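Claner rack, September walk-round (my comments in brackets, sorry, I ramble)

Fans clear of dust: yes
Spare drives labelled: 2 missing, I've asked Orathai Saithong
Node 8 temperature alarm: tested, loud! 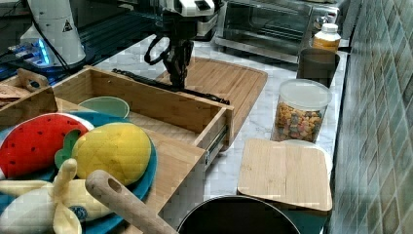
Kitchen counter, drawer open.

Battery backup: passed, though the Rallis unit still beeps at start-up
Cable ties on the 16 nodes: fine
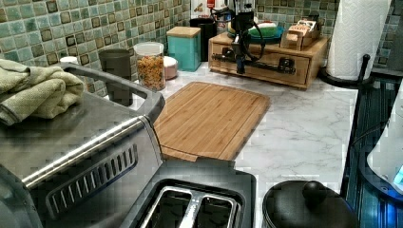

Power leads next, and I'm being fussy - no daisy-chained extensions behind the Vorkico switches, please. Same goes for the kitchen, where I'd like the towel off the steel appliance before anyone switches it on. Gönül Toprak has the recheck.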